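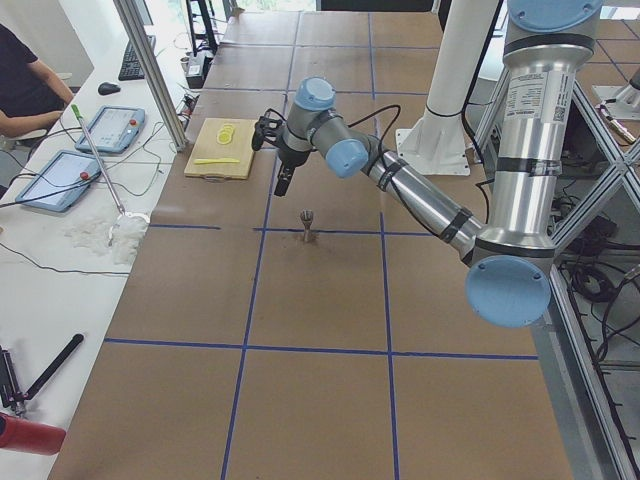
Lemon slices on a wooden cutting board.

Horticultural Trainee, Drurnuncombe Gardens

The Kermani Trust invites applications for a two-year traineeship in the care of woody plants. The post is based at Drurnuncombe, where the Trust maintains 67 acres of garden, an arboretum and a working nursery.

The trainee will join the arboretum team and assist with pruning, propagation, planting and the labelling of the tree collection, which includes 300 kinds of maple and birch. Each winter the trainee will spend a month at the Cadberg nursery to gain experience of grafting. Day release for college study is provided, and fees are met by the Trust.

Applicants should hold a Level 2 certificate in horticulture or be able to show equivalent practical experience. A full driving licence is desirable. The work is outdoors in all seasons and includes one weekend duty in four.

The traineeship begins in September. Annual leave is 26 days plus bank holidays. Shared accommodation may be available on site at a modest rent.

Application forms may be obtained from the Estate Office, Drurnuncombe. Completed forms must reach the office by noon on the closing date shown on the form. CVs alone will not be considered.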